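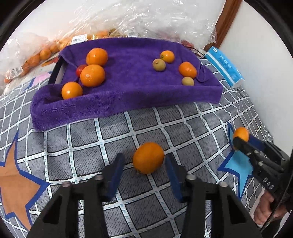
News Sport Letters Tides
Wullport > News > Market
Print this story | E-mail this story

Fruit stall wins its appeal

Wullport's market will keep its fruit stall after 213 people signed a petition, 104 more than voted in the last harbour election.

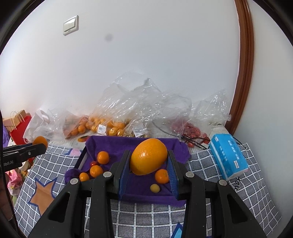

Rent for the pitch will stay at 998 a year until September. Grímur Steinarsdóttir, who runs it, had been asked to move beside the fish. Her customers like a big, glossy orange and would prefer it not to smell of haddock. The fish stall has asked for an apology.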